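Home | Collections | Bodel Small Objects | Files | Discussion

# Bodel Small Objects

A data card for the Bodel collection of household and play objects, version 2.

## What the collection is

Bodel is a collection of ordinary small things: brushes, toys, blocks, balls, bottle caps, sponges, kitchen bits. There are 183 objects in the list. Each object has a number, a short name, a colour word and a note about its surface. The pictures show them in small groups, lying as they fell or as they were put down.

I started the list in February with objects from my own drawers, and later I bought more in Porport, in a shop for second-hand goods. For this reason many of them have scratches or lost paint. I kept these, as a new toy and an old toy do not look the same and both are found in real homes.

## How the objects were chosen

An object could enter the list if it met these points:

- it fits in one hand, or is at most the length of a hairbrush
- it has no sharp edge and no glass part
- it can be cleaned with a damp cloth
- I could find a common English word for it

The last point was harder than I expected. Some toys have no name that everybody would agree on. In such cases I used the shape and the colour, for example "green star base". If you know the correct name, please write to me and I will change the entry.

## Groups

The list is divided into 9 groups. The biggest is *toys, soft*, and the smallest is *desk things*. An object belongs to one group only. Hairbrushes and combs are in *bathroom*, also when they come from a doll set.

Clear and shiny objects have a special mark, `clear` or `shiny`, in the column `surface`. Please look at this column before you use the colour word. A transparent ball with several colours inside is written as `clear, mixed`, and not by its strongest colour.

## Files

- `objects.csv` – one line for each object
- `groups.csv` – the names of the groups
- `layouts/` – pictures of the objects together
- `notes.txt` – my changes, the newest at the top

The columns in `objects.csv` are `id`, `name`, `group`, `colour`, `surface`, `size_cm` and `note`. Size is the longest side, measured with a ruler and written without decimals.

## Example of a layout

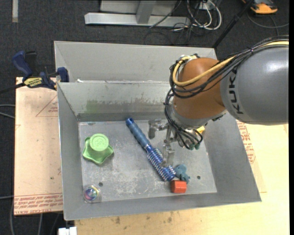 *Mixed layout in the metal bin: blue round hairbrush, small teal toy, orange-red block, light-green object with a star-like base, clear ball with coloured swirls.*

The hairbrush has one entry. Handle and barrel are two different blues, so the colour word is only `blue` and the rest is in the note. The barrel also has the word `metallic` there. For the teal toy I wrote `plush-like`, which I use for everything that looks soft, whatever it is made of.

Objects which are partly hidden are not named in the captions. This is a rule for all layouts.

## Known problems

Colour words are mine alone. What I call teal, another person may call green. Entries 100 and above were written later and have longer notes than the first ones, and I have not yet made them equal. The size of soft objects changes a little when they are pressed, so please do not trust it too much.

Two lists were joined to make this one, my own and the Vosach toy list. Some names still follow the older Vosach spelling.

## Use

You may use the list and the pictures freely for teaching and study. Please mention the name Bodel and the version.

## Comments

**tanui_reader**
Thank you for the surface column. Could you add the weight also? Even kitchen scales would be enough for me.

**greypencil**
In groups.csv the word "bathroom" has a space at the end. It broke my sorting for an hour.

**Bodel (author)**
The space is removed, sorry for this. Weight will need more time – I have to take everything out of the boxes again.

**mossandtin**
I would call the green one a stacking toy, but I am not sure either.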